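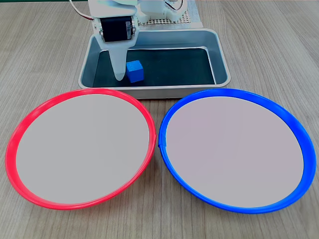

Catarina Bragança
Responsable de formación interna, Cunha

Notas para la charla «Escribir actas que alguien pueda usar»

Apertura (sin diapositiva)

Saludar y decir la duración: 60 minutos, con preguntas al final. Pedir que saquen la última acta que hayan escrito. Si no la tienen a mano, vale la última que recibieron.

Contar el caso de Molano. El acta de enero tenía 2,000 palabras y la decisión sobre el alquiler estaba en el penúltimo párrafo, dentro de una frase sobre el aparcamiento. Rodrigo Mendes la leyó dos veces y llamó por teléfono para preguntar qué se había decidido. Parar aquí un momento y dejar que comenten.

1. Para quién se escribe

Hay dos lectores. El que estuvo en la reunión y quiere comprobar un dato, y el que no estuvo y tiene que hacer algo. El segundo lee con prisa. Preguntar a la sala quién ha recibido una tarea por un acta sin haberse enterado.

No entrar en las actas con valor legal (juntas de socios, comunidades de propietarios). Tienen sus propias reglas y se nos va la hora. Si preguntan, remitir a Conceição Sequeira.

2. Las decisiones van primero

Leer en voz alta los dos ejemplos:

«Tras un amplio debate en el que se expusieron diversas posturas, se consideró oportuno valorar el cambio de proveedor.»

«Se cambia de proveedor. Špela Popescu avisa al actual antes del viernes.»

Preguntar qué se decidió en el primero. Suele haber tres respuestas distintas. Explicar que «se consideró oportuno valorar» no es una decisión, y que si la reunión acabó así, el acta debe decir que el asunto queda pendiente.

Beber agua. En el ensayo llegué a este punto en 14 minutos y era demasiado pronto -- leer más despacio. 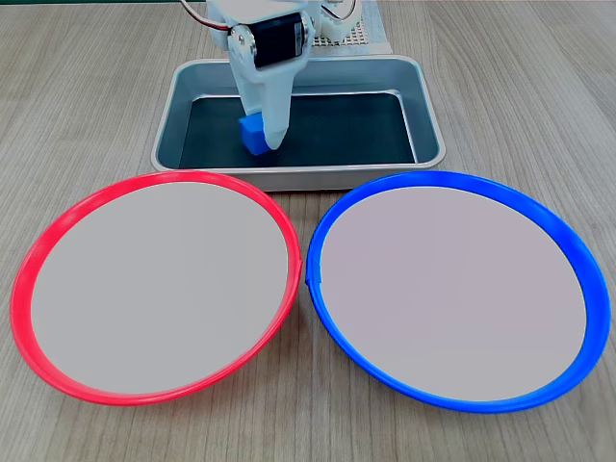 3. Qué se deja fuera

El orden en que habló cada uno. Los saludos. Las bromas. Las opiniones atribuidas, salvo que la persona pida que conste.

Aquí siempre surge la objeción de que el debate se pierde. Respuesta: una línea con el motivo de la decisión basta en casi todos los casos. Amândio Carvalho guarda sus notas aparte durante un año y no las adjunta.

4. Ejercicio

Repartir el acta de Mokby. Por parejas, reducirla a 140 palabras. Diez minutos. Pasear entre las mesas, no corregir todavía. Luego leen dos parejas y comparamos las listas de tareas -- ahí es donde salen las diferencias.

Cierre

Recordar el plazo: el acta se envía al día siguiente, aunque esté sin pulir. Dejar en pantalla la plantilla y abrir preguntas. Recoger las hojas del ejercicio antes de que se levanten.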